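4.2 Do loose cushions change how long people sit?

The claim that a loose cushion keeps people in their seats longer has been repeated so often in writing on shared workrooms that few authors still give a source for it. Where a source is given, it usually leads back to the Ekomano survey, which asked people in Galtlow how comfortable they felt and then asked them to guess how long they had been sitting. We have two doubts about this. A person who has just said that a chair is comfortable is likely to give a generous guess a moment later, and a guess is a poor stand-in for a clock in any case. Đồng raised the first point when the survey came out, and we have found no reply to it.

Our own material is more modest. Of the 902 sitting diaries returned from Galtlow and Sotov, 11 were left out because the start time was missing. The remaining diaries give a start, an end and the kind of seat, filled in by the sitter. The form had a box for "cushion, loose" and a box for "cushion, fixed", and we suspect that many sitters did not know which to tick. Almost 200 ticked both. We kept these diaries in and treated them as a group of their own, against the advice of Till Oltmanns, who would have dropped them. Dropping them makes the effect of the cushion look larger, and we could find no good ground for doing so.

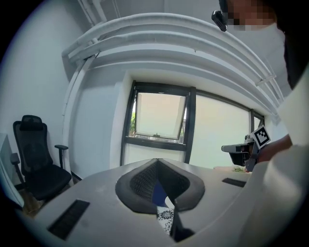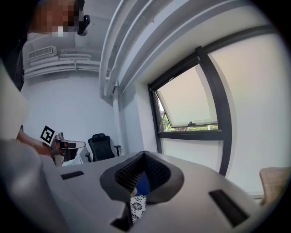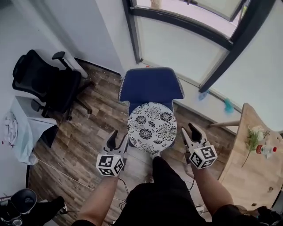 Figure 3. Workroom, three views. Chair and cushion in the last view.

Cushions also differ far more than the diary form allows for. A sitter who ticks "cushion, loose" may have in mind a thick foam block, a folded blanket or a thin pad brought from home, and the form gives us no way to tell them apart. Shape is left out as well. The cushion on the blue chair in Figure 3 is round and patterned, and a sitter could fairly enter it under the same heading as a square one that covers the whole seat, though the two may spread a person's weight quite differently. Nor does the form ask about the floor. A chair on wooden planks can be pushed back with little effort, while the same chair on a deep carpet has to be lifted — a small matter, perhaps, but one that could affect how readily people get up, and one that earlier authors have passed over in silence.

When the groups are compared as they stand, sitters with a loose cushion did stay longer in Sotov. In Galtlow they did not. It is tempting to explain the gap by the colder rooms in Sotov, and an earlier draft of this section did so. We have since taken that passage out. Room temperature was noted only in May, by which time the heating was off in both towns, so the explanation rests on nothing we measured. The difference may come from the seats, from the habits of the people in them or from the way the forms were handed out, and the diaries cannot settle which. We return to the handing out of the forms in Section 5.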